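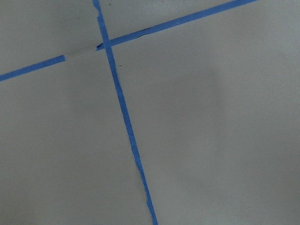
July 12, 2021

Toolmarks, the shop break-ins at Vilalia, third go at the casts.

Picked up where I left off with the Varela cylinders. For anyone reading this who wasn't in the room last time: we have the snapped lock halves from the chemist's and the bakery, the strike plate from the bakery, and a screwdriver the police took out of a van. What they'd like from us is whether the screwdriver made the marks on the strike plate. What I'd like is a cast without bubbles in it, and I've finally got one!

The trouble was the mixing. I'd been doing the Prosix (the grey two-part stuff, new tub) the way I did the old brown one, whipping it round like cake batter, and of course it drags air in. Folded it over slowly with the flat of the spatula this time and pressed it in from one side, so the air had somewhere to go. Left it 46 minutes, which is longer than the tub says, but the room was chilly first thing and I didn't fancy peeling it early and tearing the edge again. Came away lovely. You can see the little double ridge at the bottom of the mark with a hand lens, no scope needed.

Then test marks with the screwdriver. I used lead sheet, as always, and did both faces of the blade and both corners, at steep, middling and shallow angles. The shallow one at 70 degrees off upright is where it gets interesting. At that angle the left corner leaves a double ridge. The right corner doesn't, it leaves one fat ridge with a kind of shelf beside it. So if it is our screwdriver it was being held left corner down, which fits somebody working from the hinge side, but I'm not writing that anywhere except here.

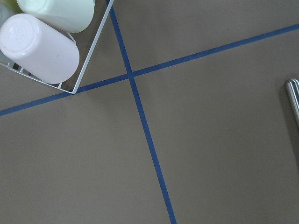

Tabletop with the blue tape, where the two strips cross.

Comparison under the scope after lunch. I've got good agreement over the first stretch of the mark, then a patch where it all goes to mush (paint, I think, somebody had painted the strike plate white and then painted it again), then agreement again at the far end. Eight lines I'm happy with in a row, and a few more I'd want someone else to look at before I say I'm happy. I do keep catching myself wanting it to match, so I put the knife from the drawer set through the same angles as a check. It didn't look anything like it. Good. A second flat-blade from our own toolbox looked a bit like it for a very short run and then wandered off, and I've kept those photos in with the rest because they ought to be seen.

Cylinders: less cheerful. They're snapped clean and the gripping marks on the outside are wide and shallow, more like pliers or a mole wrench than anything we've been sent. I can say the chemist's one and the bakery one have a similar tooth spacing. Similar! I measured from both ends and got slightly different answers each time, so that wants doing properly with the stage and not with me squinting at a steel rule.

Rang Prallamano to ask whether the police had any pliers from the same van. They have a whole bag of tools still waiting to be booked in, over 300 items if you count every socket and bit, and no one has been through it. Asked them very nicely not to let anyone try the pliers on anything in the meantime. I've had that happen before and it's a misery.
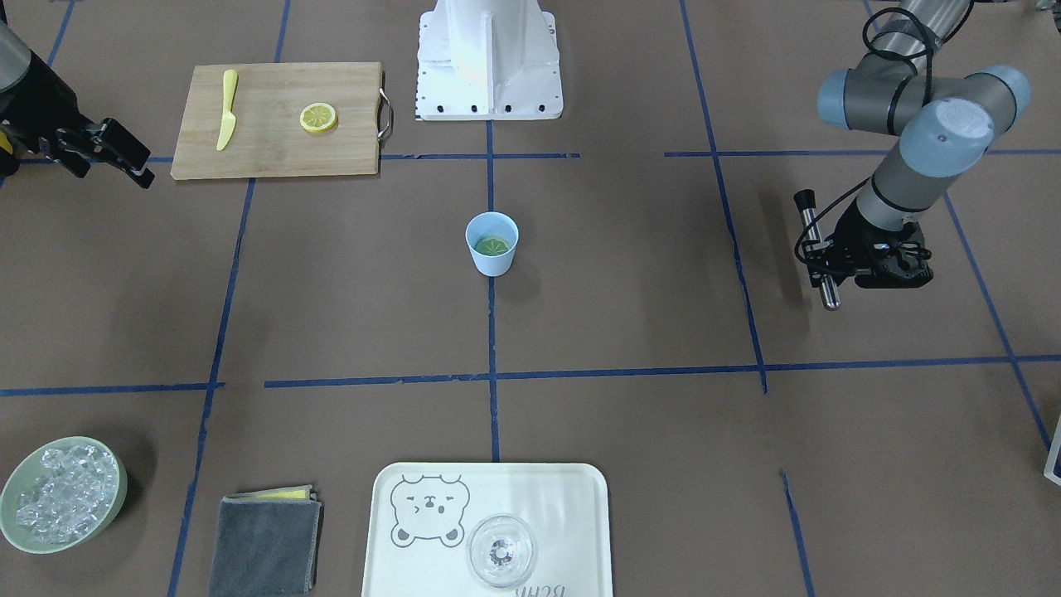

Younes El Ouafi read the above and thinks I should call the strike plate inconclusive until the mushy patch has been cleaned, as a defence expert would go for it straight away, and that the paint can probably be lifted with a gentle solvent if we do the cast first and photograph it at every stage. He also wants the angle notes redone with the blade clamped, because my "shallow" and his "shallow" were never the same thing.

Fair enough on both. I'd argue a bit about "inconclusive" (I think the two good stretches are worth something by themselves) but I'm not going to argue before the paint's off. Tried a dab of the solvent on the back of the plate, well away from anything that matters, and the top coat softened and the undercoat stayed put. So it'll be a slow job with cotton buds.

To do:
Second cast of the strike plate before any cleaning, same mix, same wait.
Clamp the screwdriver, redo the shallow set on fresh lead.
Tooth spacing on both cylinders, on the stage, three times each.
Order more Prosix, there's enough for perhaps two more casts and I've a habit of spilling it.
Ask Prallamano again about the bag if it hasn't turned up. The hearing is down for September so there's time, just not loads.

Casts are in the labelled box, second shelf, lid taped. Please don't stack anything on it.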